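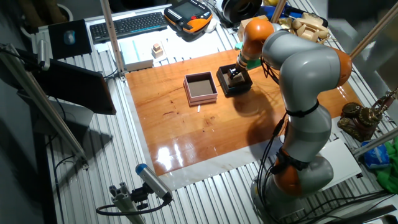
Why does the tortoise tale stop halfway on the Brellham page?
The text field on old story pages cuts off at the first curly quote mark, so everything after the tortoise starts talking is hidden. Full text is still in the database.

Ticket opened 2/27/25 by Zhenhua Xiong
Status: partly fixed

Reported: tale ends at "and the tortoise said to the chief". Moral missing, proverb at the bottom missing too. Same on 7 other pages in the Villby collection.

Tried so far
– cleared cache, no change
– re-saved page in Kison editor. made it worse, lost the title as well. restored from the December backup
– pasted the tale in with straight quotes. Works, whole story shows

Jacobus Du Plessis: pls don't retype from memory. The teller's version has the song repeated 4 times and the last one is different, the chief's name comes in. Someone already "tidied" it once and the elders' group complained. Copy from the transcript only.

ZX: ok, using transcript. 5 pages done, 3 to go incl. the drum one. Proverbs now display but the translation sits above the orignal on two of them – seperate problem, the Yoon template I think. Will open new ticket.

JDP: checked the tortoise page on my phone, all there down to the proverb. Drum one still stops at the river. Leave this open til that's done.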